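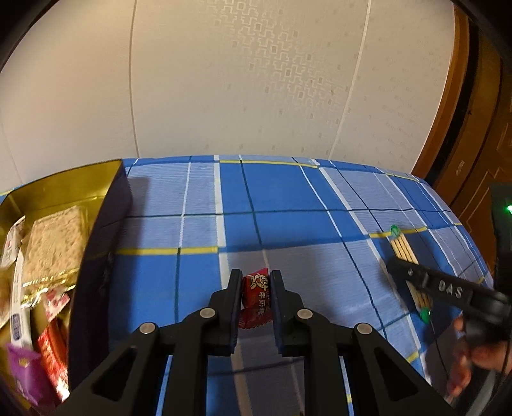
The Mumska candy swap came back to the old train depot on Saturday, 2nd November, and the line was out the door before the lights were even on! The idea is as simple as it was last year. You take whatever the trick-or-treaters left you with at the end of October, or a bag of something you grew up eating, and you trade it for things you've never tried. One of the first sweets to change hands was a milk candy in a shiny red wrapper, with a cartoon cow-like figure near the top and Chinese characters running down the front, and by mid-morning people were asking for "the red one" by color alone. It was gone well before lunch.

Organizer Urmila Sisodia counted 243 people through the door, up from a first year when she mostly traded with her own cousins. She keeps the tally on a clicker and had to be reminded twice to stop and eat something.

"I thought we'd get families with leftover chocolate bars, and we did, lots of them," she said. "But then a lady walked in with a whole tin of salted licorice and wanted to talk about it for half an hour. I loved that. I could have listened to her all day."

The licorice divided the room. Kids dared each other to keep a piece in for a full minute, and several grown-ups quietly went back for seconds. Tamarind balls did well too, especially the ones rolled in chili and sugar, and so did a box of sesame brittle that a couple from Stevon had made the night before (they ran out of wax paper and finished the wrapping with cut-up baking parchment, which worked fine).

Trading went by the piece this year. Last year's swap used weight, and that meant a long wait at one kitchen scale while somebody argued for a lollipop stick. Piece for piece was much quicker, though it did lead to some sharp dealing among the under-tens. One girl arrived with a pocketful of plain mints and left with two caramel logs, a coconut square and somebody's last peanut bar. Well played!

The back half of the depot belonged to Maximiliano Cuesta, who ran a milk caramel class on two hot plates and a borrowed griddle. He teaches evening cooking at the Cloteo center and grew up stirring dulce de leche for his grandmother's bakery, and he makes it look very relaxed. The class had 26 places and every one of them was taken by ten o'clock, so he added a second round in the afternoon and let people stand along the wall to watch.

His method is just milk, sugar, a pinch of baking soda and patience. The soda goes in early, the pot has to be bigger than you think, and you keep scraping the corners with a flat spoon. When a drop holds its shape on a cold saucer, it's ready to pour. He likes his softer than most store caramels, and he cuts them with an oiled knife while they're still a little warm.

"Everybody wants to turn up the heat near the end," Cuesta told the afternoon group. "Please don't. Go put some music on."

People took their caramels home in twists of paper, along with a recipe sheet that had a mistake in it. The sheet says two tablespoons of baking soda. It should be half a teaspoon, and Sisodia asked us to print that in large letters if we could. We can't do large letters, but please do fix your copy before you cook!

There was a wrapper table as well, run by the Jang Street after-school club, where you could flatten out your empties and glue them into a collage. The finished sheets are going up in the library hallway and will stay there through the end of the month. Look for the one shaped like a rooster.

By closing time, almost 2000 pieces had been traded, going by the tally sheets at the tables. Unopened leftovers went into boxes for the senior lunch program, except the hard candies, which the program asked not to have. Those are still in Sisodia's trunk, and she'll hand some over to anyone who stops her in the grocery store.

Next year's swap should be back at the depot, with doors opening at 8 instead of nine to help with the line. Cuesta has already said yes to two classes, and he'd like to try one on brittle. If you have a few sturdy folding tables to lend, or you left a blue casserole dish with a glass lid behind on Saturday, drop a note in the depot mailbox.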